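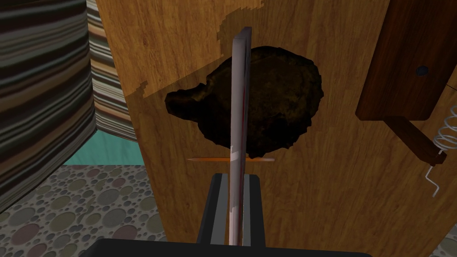 I bought the Brollport folding screen in June, after my sister Peninah moved into our spare room for the summer. The room is small and I still needed a corner of it for my desk. I paid 77 dollars, plus shipping.

Setup took me 40 minutes working alone. The hinges come in a separate bag and the screws are short, so drill pilot holes first. The instructions skip that step. One hinge plate was bent, and Brollport mailed a new one without any argument.

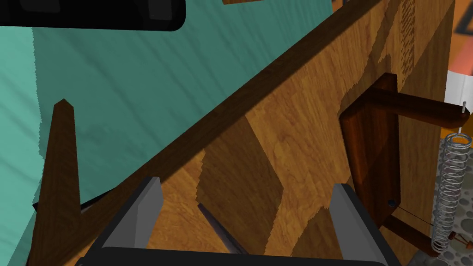
Honey-brown wood grain against a teal-green wall.

In daily use the screen is steady on a hard floor. On carpet it leans a little, and I ended up putting felt pads under the two outer feet. It blocks light from a desk lamp well. It does very little for sound - Peninah could hear me typing at 11 p.m. and said so.

I also looked at the Fernesier, a lighter screen with fabric panels. Musyoka Temba has one and likes it, but his cat has pulled threads out of the bottom edge.
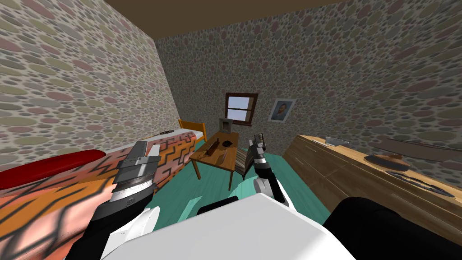

Small bedroom with pebble-patterned wallpaper and a zigzag blanket.

Folded up, the Brollport fits behind a door. It is heavy, so plan on two people for stairs. I would buy it again at this price, but not for a carpeted room.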